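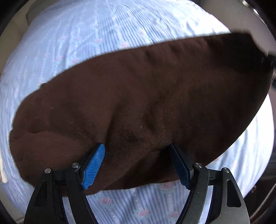 Bedding & Linens > Sheets and Blankets

Thread: Striped sheets going rough after a few months?

mossyporch
So I have a set of light blue striped sheets with a brown throw that lives on the bed, and I love how they look together, but the sheets have gone scratchy on me. They were lovely when I got them in June. I wash on warm with regular powder, then dryer on medium until they're done. Same as I've always done with everything. The label only says cotton, no thread count or anything. Is it the water here (we have very hard water, the kettle is a horror) or did I just buy cheap sheets?

pangolin_pete
Could be both! But my money's on detergent. Most people use way too much of it, and in hard water it leaves a film that dries stiff. Try half your usual scoop for a few washes and do an extra rinse. Costs nothing.

dotty146
Vinegar in the rinse. Half a cup. I've been doing it for years and my pillowcases are older than my kids.

Kadeck
Please don't do vinegar every wash, it's hard on the rubber seals. I had to replace a door gasket and the repair guy pointed straight at it. Once in a while, fine.

dotty146
Well, my washer is on the same gasket it came with, so I guess we both have our stories :)

mossyporch
Okay, half the powder first. What about the dryer? I've been leaving them in till they're bone dry because I hate making a bed with damp corners.

Syafiqah Lubis
That would do it too. I used to run mine forever and they came out like cardboard - then I started pulling them while the hems were still a tiny bit damp and hanging them over the doors for an hour. Huge difference. Also wash the throw separately! Mine shed all over a set of pale sheets and the fuzz got rubbed in so well that I was picking at it for weeks. I bought a Randalska set after that (900 thread count, supposedly) and I can't say it feels any nicer than the plain one I had before.

pangolin_pete
Thread count is mostly marketing once you get up there. They count the plies. I've got a 100 percent cotton percale from a discount bin and it beats the fancy sateen my sister gave us.

mossyporch
Ha, my throw goes in with the sheets every single time. I figured it was all bedding. It's soft and kind of fleecy so I suppose it does let go of bits. Going to do it on its own tonight, and the sheets with half the powder. Fingers crossed this works, I'd hate to ruin those little roses between the stripes.

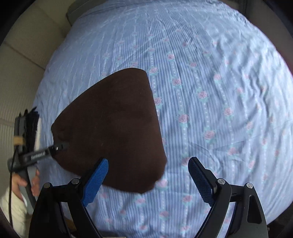

Bustov
Disagree with everyone on the half scoop, sorry. In really hard water you need the full dose or the dirt doesn't lift, and then you've got gray sheets as well as rough ones. What you want is a water softener powder in with it. I was at the full dose plus softener powder for two winters in my old place and had no trouble.

pangolin_pete
Full dose on a full load, sure. Two sheets and a couple of pillowcases is not a full load.

Bustov
Fair. I do wait till I've got a mountain.

mossyporch
Update! Did the sheets with half the powder, extra rinse, and took them out with the hems damp. Softer than they've been in ages, though not like new. Spent 50 cents on a packet of softener powder at the dollar place too, so Bustov's way gets a turn next week and I'll post which one I like better.

dotty146
And vinegar the week after.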